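Catriona Nisbet has run student records at Tiltside College long enough to distrust any form with a box marked Other.

"People write poems in it," she says. "We keep those too."

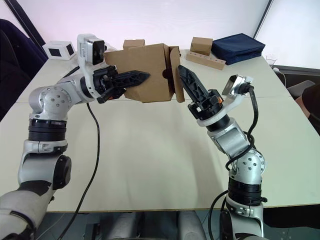

Clearing the corridor

Last September her office had 451 transcript requests waiting. Most came from former students who had changed their names, their countries or, in one case, their minds.

"He wanted his fail back," says Nisbet. "He'd told his employer he never sat the exam."
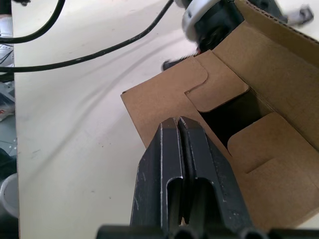

Requests now go through Wunent, a booking and records system that took over 2,481 files from its predecessor and lost the accents off most of the surnames. Her colleague Orhun Sönmez became Orhun Snmez.

"I answered to it for a term," he says. "It was quicker than ringing the helpdesk."
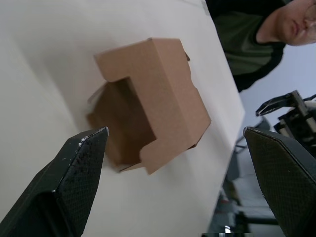 Room bookings are worse. The Strachan Room seats 90, and every department believes it seats 300.

"They're very hopeful at nine in the morning," Nisbet says – she has stopped arguing and sends them the fire certificate. 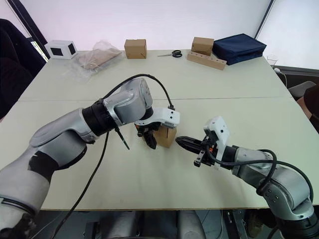

Diplomas are the part she likes. She still checks each name aloud, with the door shut, and Sönmez reads along from the list.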